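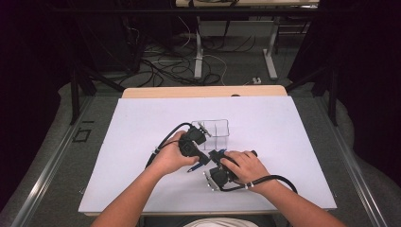 Speaker notes: Planning a small town archive

Open with the Andinmont collection. It came in as 17 boxes of letters, rate books and shop ledgers from the old Karkum mill, and it had no list. Pause here and let people look at the handout.

First point — leave things in the order they arrived. Clerks filed the way they worked, and the order tells you who wrote to whom and when. The Hulme papers were sorted by date years ago, and we still can't match replies to bills.

Second point, numbering. Give each box a number, then each folder, then stop. Item numbers can wait. The Karkum list now runs to 3,872 folders and it took 2 years. Mention that the July deadline was missed.

Skip the part on software if time is short. If someone asks, we use a plain spreadsheet and keep a printed copy in the reading room.

Storage next. Keep boxes off the floor and away from outside walls. Take out rubber bands and rusty clips. Work on a clean, flat surface with enough space to open a ledger fully.
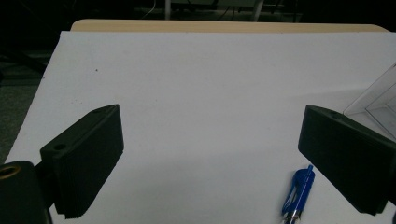
Should readers wear cotton gloves to handle old letters?
Clean, dry hands are better for most paper, as gloves make it easy to tear a page. Keep gloves for photographs and negatives.

Move on to costs. The Edevus grant paid 400 dollars, all of it spent on folders. Shelving came from a closed school — say which sizes fit and which had to be cut down.

Last slide: opening hours and the address for donations. Leave it up during the discussion.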